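## 3. Picking a start pose for the grasp trials

I rewrote this section on 31/05/2025 after Parveen Samarakoon tried to follow the old one and got stuck at step two. Sorry, Parveen!
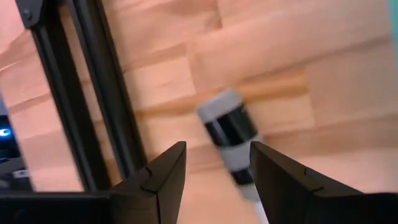
Before you record anything for the Dredel method, you need a start pose the policy can learn from. The whole idea is that the arm works from the wrist view alone, with no overhead camera to bail it out, so whatever the wrist camera sees at the start matters a lot more than you'd expect (I lost most of a week finding that out).

1. Home the arm and open the Jareo control panel. Set the speed to 2.
2. Put the object on the table, somewhere you can reach without stretching the arm out flat. Tilted is fine. I like tilted, it gives the policy something to work out.
3. Jog down slowly until both fingertips and the top end of the object are in the wrist view. It's okay if a finger hides part of the object, but I want at least one end showing.
4. Save the pose with a name you'll recognize later. "test_final_new" is not a name, and yes, I've done it.
5. Move the object, turn it a bit, and save again. Keep going until you have 14 poses.
6. Run three tries from each pose and mark every one as a grasp, a slip or a miss.

**Note:** Banded objects are harder than plain ones for our edge finder. It likes to grab onto a dark band and call that the end of the thing. Wood seams can fool it too, so look over the overlay before you trust a pose. If the outline stops short, toss the pose and jog again.

**Caution:** Keep your hands off the table while the arm is live, even if it looks parked! The Trilance driver can resume a queued move when you clear a fault. Hit stop, then reach in.

When you're done, export the log and drop it in the Wanigasekara folder. I compare start poses against the grasp marks there, and so far the poses with one clear end in view are doing best. I'll add the full table in June, once the slip cases are sorted. Section 4 picks up with training.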